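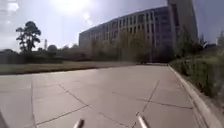
Notebook — February, freeze-thaw on the mortar cubes

8:40 a.m.
Second batch came out of the freezer this morning and I am so pleased with it! Cycle 30 done, and the lime-rich mix from Pultness is still holding its edges. I had it down as the one that would crumble first. The corners are a bit soft if you drag a thumbnail across them, but there's no flaking on the faces and no map cracking that I can find with the hand lens.

The plain cement mix is fine too, as you'd expect. The surprise is the one in between (half and half, the recipe everybody seems to use for garden walls). Two cubes from that set have a hairline running in from the top face. Same sand, same water, same day of mixing. I want to break one open, but I'll wait until the next weigh-in so the numbers stay comparable.

Weights are on the sheet taped inside the cabinet door. If you weigh anything, please blot it first with the blue cloth and don't use paper towel. Paper leaves fuzz on the rough mixes and the small scale sees it.

10:15 a.m.
Sand again. I sieved what was left of the Gevau bag and it's noticeably finer than the last one, same label and all. Lots passing the finest mesh. That could explain why batch three felt so sticky on the trowel and wanted more water. I've written OLD and NEW on the bins in marker. Please don't top one up from the other.

Tried the jar test for silt while I was at it — sand, water, pinch of salt, shake, leave it on the sill. I love this test. It costs nothing and you get an answer by lunch.

12:50 p.m.
Jar has settled. A thin tan layer on top of the new sand, hardly anything on the old. So the new stuff is dirtier as well as finer. Washing a bucket of it now to see whether it behaves after that. If it does, batch four gets mixed with washed sand and we'll have a nice clean comparison with three.

Lunch reading was the old repointing booklet from the Arkeck shelf. There's a lovely page about keeping joints damp under sacking for days after the work is finished. We've been pulling the covers off ours far too early, I think. The booklet's author is very stern about wind, more than about sun, and that fits with what happened to the test panel by the roller door last fall. It dusted on the windy side and stayed hard on the other.

2:30 p.m.
Mixed batch four. Notes for whoever repeats it:

Washed sand, spread out and dried overnight would be best. I cheated with the oven on low.
Lime putty went in before the cement and got a good long knock-up with the paddle. Much creamier than adding it last.
Water by weight this time, 120 grams at the start, then a splash at a time until it hung on the upside-down trowel.
Molds oiled with the brush, wiped out after. Last time there was a puddle in every corner and it showed on the cubes.

It was a joy to work with. Really buttery, no drag at all, and it filled the corners with just a few taps. I made two extra cubes so there's something to break early without spoiling the set.

4:05 p.m.
Borrowed the Hirano press from next door for the early strength check on batch two. The dial sticks a little at the low end, so give it a tap before reading. First cube went at a hair over 2,000 pounds, with a beautiful hourglass break, the sort you get in textbooks. I've kept the pieces in the tray by the window. Second cube broke down one side, so I suspect the top face wasn't flat. I'm going to cap them with plaster from now on. It's messy, but we lose too many readings this way.

Freezer reloaded, timer set. Door seal is getting stiff at the bottom hinge and there's frost building on the inside lip. I scraped it with the plastic spatula.

To do
Cap the remaining batch two cubes before pressing.
Order lime from Pultness, and ask whether the putty tubs are dated.
Ask Gevau if they changed pits.
Find more damp sacking, or old towels if anyone has some at home.
Break open one of the hairline cubes after the weigh-in and look at the inside under the lens. I can't wait for this one!
Batch four covers stay ON until the end of the week.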